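Skornley Releases Version 9 of Nerkmont Planning Software for Two-Arm Robot Cells

Update adds joint scheduling of both arms, contact limits by object class, and a replay tool for failed grasps

PROMMONT, April. Skornley today released version 9 of Nerkmont, its motion planning and perception software for tabletop robot cells with two arms. The release replaces the separate per-arm planners of earlier versions with a single planner that computes both trajectories on a shared clock. It is available now to all customers with a current support agreement.

In version 8, each arm was planned on its own and the second arm was checked against the first for collisions. When the check failed, the second arm stopped and waited for a new plan. The new planner treats the two arms as one system from the start. It takes joint limits, gripper geometry and cable clearance for both sides as inputs and returns one time-stamped plan.

"Customers were writing their own wait states to keep the arms apart," said Rima Nassar, who leads planning development at Skornley. "Those wait states were hard to maintain, and they broke whenever someone moved a fixture. We wanted that logic inside the planner, where it can be tested."

In Skornley's internal benchmark of pick-and-place tasks, the joint planner cut median cycle time by 25 percent compared with version 8 on the same hardware. The benchmark task files ship with the release so that customers can repeat the measurement on their own cells.
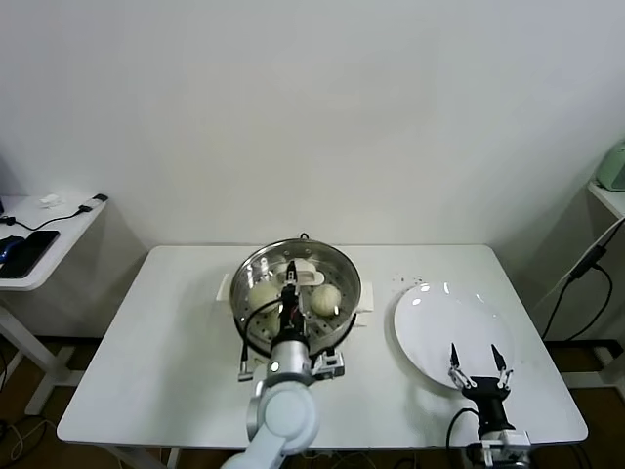
Perception in version 9 has been reworked for deep or reflective containers. Depth readings taken inside polished metal often contain false surfaces, and earlier versions passed these to the grasp planner as obstacles. The new filter compares each depth reading with a container model and drops points that fall outside the physically possible volume. Food handling is a demanding case: a gripper going down between two steamed buns in a stainless steel pot has a bright rim around it, a perforated insert under it and a soft bun to either side, one with a pleated surface, while the other arm's gripper has to hold its place at the plate. The filter runs before segmentation and adds no new calibration step. Container models can be built from a short scan or entered as plain dimensions.

Contact limits can now be set by object class. In earlier versions, a single closing force and approach speed applied to the whole task. Version 9 reads these values from a table that lists each class with its maximum force, approach speed and permitted grasp directions. If the classifier's confidence falls below a set threshold, the planner uses the most cautious row in the table and writes a warning to the log.

The release also includes Mahasneh, a replay tool for failed grasps. Mahasneh records joint states, gripper position, camera input and planner decisions in a rolling buffer. When a grasp fails, the buffer is saved and can be stepped through offline. Users can change a parameter, rerun the planner on the recorded input and compare the two plans side by side. Replay does not require a connection to the robot.

"Most of the support requests we get start with a log file and a guess," said Maj-Britt Sæther, head of field engineering. "With a recording, the customer and our engineers are looking at the same data. We have used Mahasneh internally for nearly 2 years, and the file format has been stable for most of that time."

Existing task files from version 8 load without changes. Custom wait states are kept by default and can be removed one at a time using the migration checker, which flags any that the joint planner has made redundant. Task files from version 7 and earlier must be converted first with the command-line converter included in the installer.

Known limitations are listed in the release notes. The container filter does not support transparent vessels. Joint planning is limited to two arms per controller, and cells with a moving base must continue to use the per-arm planner.

About Skornley

Skornley develops planning, perception and diagnostic software for robot cells. The company is based in Prommont.

Release notes, installers and migration documentation are available through the Skornley customer portal. Press inquiries may be sent to the Skornley communications office.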